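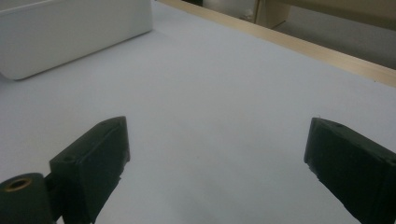
Most of the upkeep on the gripper at Petimden's small packing cell goes into its fingers. The shop prints them in-house, in dark green plastic, and treats them as wear parts, the way a garage treats brake pads. The lower edges go rough first, and a new finger can come off the printer a little rough too, so the technicians run a thumbnail along the edge before deciding anything. What they care about more is the pivot. Each pivot hole is fitted with a metal insert, and the brass-colored ring shows up well against the dark plastic, so a crooked one is easy to spot.

A finger pair comes off after 605 hours. The old pair goes in a bin marked with the date, and the new one is pressed onto the pins by hand. Hodžić, the supplier of the inserts, sells them in bags of 150. The shop got through 131 last year, counting the ones that were ruined by an overheated iron in November.

Setup takes 11 minutes. The jaws are opened all the way over a bare table, then closed on a steel gauge block, and the closed position is saved in the controller. Junow, the company that built the cell, wants this done twice. The sister plant in Hestham does it once and checks the grip again at lunch.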